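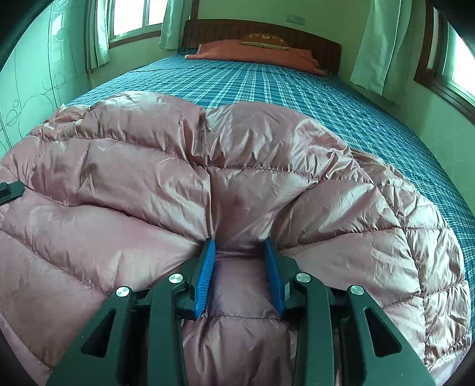

Up at 6, couldn't sleep. Bus leaves at noon and I still haven't found my second mouthguard. Coffee, toast, half a banana. Knee feels OK. Not great, OK. Taped it anyway.

So it's really happening. Branddale tournament, our first trip away as a club, and a year ago we couldn't field seven for a practice. Keep having to tell myself that. We got the money in the end — 2,690 raised, needed 2,000 for the bus and the entry fee, so the rest goes on food and maybe new balls. The ones we have are bald. You can't pass a bald ball in the rain and it WILL rain in Branddale, it always does in April.

Things to remember before noon:

- mouthguard (check gym bag, check car, check gym bag again)
- boots — new studs on the left one
- both jerseys, the white one is still in the dryer
- tape, tape, more tape
- signed form!!!

Draw came through last night. We have Kesosholm first, which is a horrible way to start. They beat us 33 to nothing in the friendly last fall and I remember most of it from the ground. Big, quick, and they never stop talking to each other. We went silent after the second try and that was that. Then Tanda in the afternoon, who I know nothing about except they kick a lot. If we get one win out of the two I'll be happy. If we get a point on the board against Kesosholm I'll be happy, tbh.

Lineup isn't out yet. I'm either at hooker or on the bench. I want hooker so badly I feel a bit sick. Coach had me there the last two practices but then swapped me out for the final drill and didnt say why. Could be nothing. Could be my throwing. Could be the knee, though I've been careful not to limp where she can see. 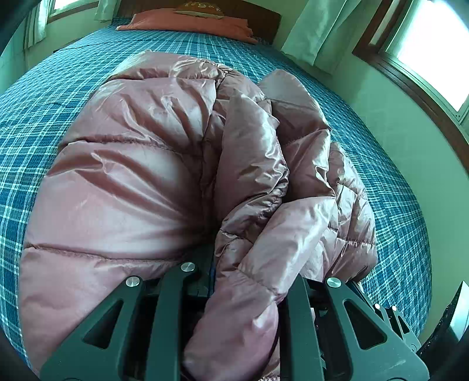 Coach texted the group just now that the team for Kesosholm gets read out on the bus and not one minute before, so would we please all stop asking, and that anyone who hides an injury from her sits out both games. OK. Well. That last part was for the whole group but it felt like it was for me.

Going to tell her about the knee. Will do it before we get on, so I don't have to do it in front of everyone. It's sore going down stairs and fine running in a straight line, that's the truth of it, and she can decide. Rather sit out one than get caught and sit out two.

10:40. Found the mouthguard. Coat pocket, obviously, with a receipt stuck to it. Boiled it.

Yazıcı is doing sandwiches for the bus — the bakery, the one by the ground. They gave us a good price and offered to put our score up in the window if we win, so now there's pressure from the bakery too. Ordered the cheese one. Should have ordered two.

Went over the line-out calls in the shower. Still mix up the second and fourth. Wrote them on my wrist in pen, then remembered I have to tape that wrist. Will write them on the tape.

Things I want from this trip, so I can check after:

- first tackle low, no reaching
- keep talking even when we're losing, esp when we're losing
- straight throws
- not cry at Kesosholm

11:15. Jersey's dry. Form signed. Need to leave in ten mintues and haven't packed socks. More tonight if there's any light in the dorm.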